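Projects > Bedrooms > Gretham flat
9 July 2022 | by Naseri
Filed under: Sorting & Storage

I've read that any bedroom can be cleared in 20 minutes. I doubt it. The clothes at Gretham went on the bed first, and I'm still not sold on that method — a heap is a heap, wherever you put it. 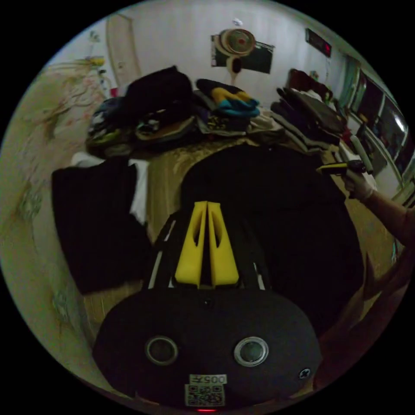
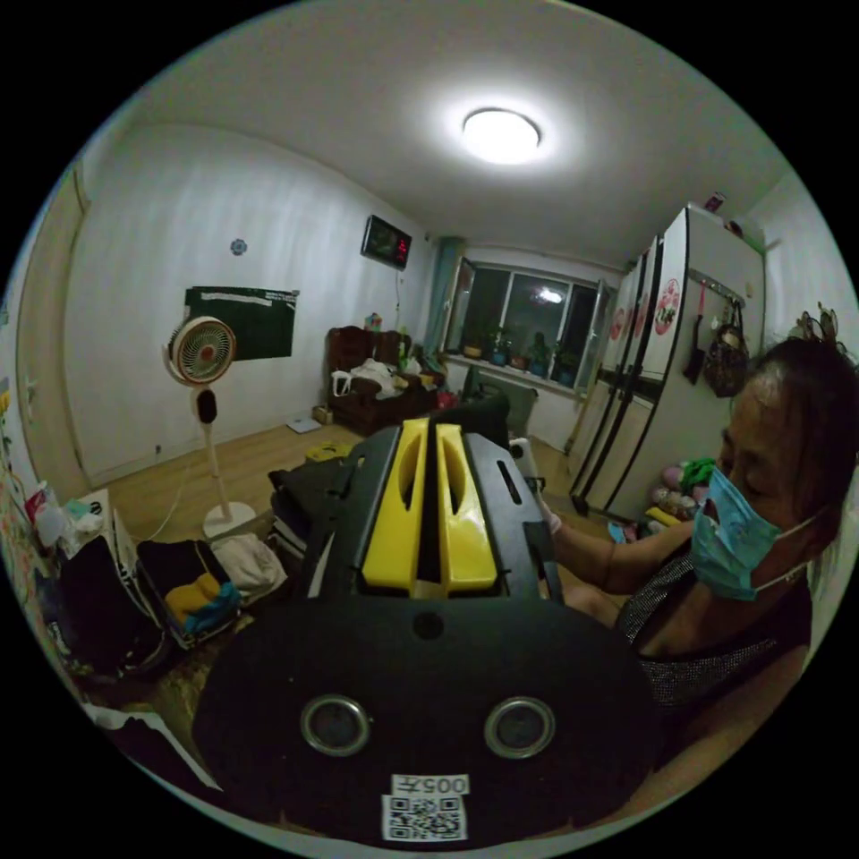
Gretham, July. First picture: black garments laid flat, the heap farther back. Second: bags on the armchair, plants on the windowsill.

The chair worries me more than the bed. Chairs like that fill up again in 5 days.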